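Banco de ensayo Pimau

El banco de ensayo Pimau es un procedimiento de comparación de pinzas robóticas para la manipulación de envases farmacéuticos rígidos. Fue definido por Zdislava Charvát y Mirsad Kos en el laboratorio de Jasonthorpe y se emplea para evaluar pinzas, cámaras y controladores en condiciones de agarre repetido sobre mesa.

Montaje

Los envases se colocan de pie, con su contenido y el tapón puesto, sobre una superficie horizontal de madera clara. El juego combina frascos translúcidos de distinto color, altura y diámetro. La posición de partida no se fija mediante plantillas, de modo que el sistema debe localizar cada frasco antes de planificar la aproximación. Se admiten solapamientos desde el punto de vista de la cámara.

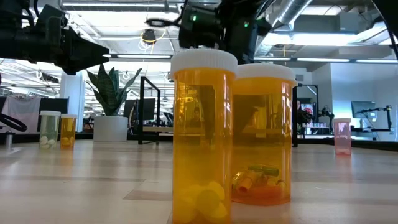
Las paredes translúcidas constituyen la principal dificultad para la percepción. Los reflejos de las luminarias alteran el contorno aparente del cilindro, y los sensores de profundidad activos devuelven a menudo lecturas incompletas o correspondientes al contenido. Por ello el protocolo exige registrar por separado los fallos de localización y los de agarre.

Pinzas comparadas

La primera serie enfrentó dos modelos de dedos paralelos, Warnus y Lục, con el mismo controlador. Cada uno completó 1000 ciclos de agarre, elevación y depósito, con una fuerza máxima de 13 N. La pinza Warnus terminó 900 ciclos sin incidencias. En la Lục, de punta más estrecha, predominaron los giros del envase durante el cierre, sobre todo en los frascos de mayor diámetro.

Limitaciones

El procedimiento no contempla la apertura de tapones ni el recuento del contenido. La calibración entre cámara y brazo se repite cada 10 ciclos, lo que impide valorar la deriva a largo plazo.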